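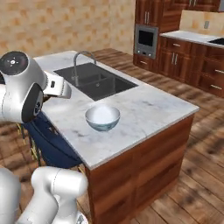

Gayan Weerasinghe
Project Lead, Menden Community Kitchen

Progress report, 24/10/2019

Short one this time, sorry, kitchen inspection paperwork ate most of my week. Full spreadsheet to follow.

Cooking classes. Fall session is running at both sites, Menden and Pralten. Menden full, waiting list. Pralten slower to start, we moved it to early evening after parents said afternoons were no good. Better since. The Pralten group wants more soups and less baking so we have swapped two of the lessons. Printed recipe cards went home with everybody, we are going to need a reprint before the holidays.

Equipment. Your grant paid for the second range and the new cold storage. Range is in and passed its gas check. Cold storage was delivered with a dented door, supplier (Mridha) has agreed to replace the door but no date yet. Using the old unit until then. I have held back 500 dollars from their final invoice, will release when the door is fitted. Let me know if that's a problem on your end.

Spending. Still inside budget on food and wages. Over on van repairs, brakes plus a tire. Would like to move 2000 dollars from the publicity line to transport, we have barely touched publicity and don't need it with a waiting list. Need a yes in writing from you before I do this, per section 9 of the agreement.

Staff. Our Pralten assistant left for a full time job at the hospital. Good for her, bad for us. Covering the shifts myself for now. Ad is up, 8 applicants so far, a couple look strong. Hoping to have somebody in place by the end of next month.

Meal deliveries. Steady. Route now goes by way of the Clarnness apartments, adds around 9 miles but those residents had no service at all before. Low-salt meals are the most asked for. Working on a second low-salt menu with the clinic dietitian, she has the draft.

Problems. Parking at Menden on class nights, neighbors have complained twice. Talking to the church about useing their lot. Also the phone line keeps dropping so please email insted of calling.

Next period: hire, cold storage door, new menu, recipe card reprint, winter class sign-ups. Receipts for the range are in the shared folder, the van ones I still have to scan.

Gayan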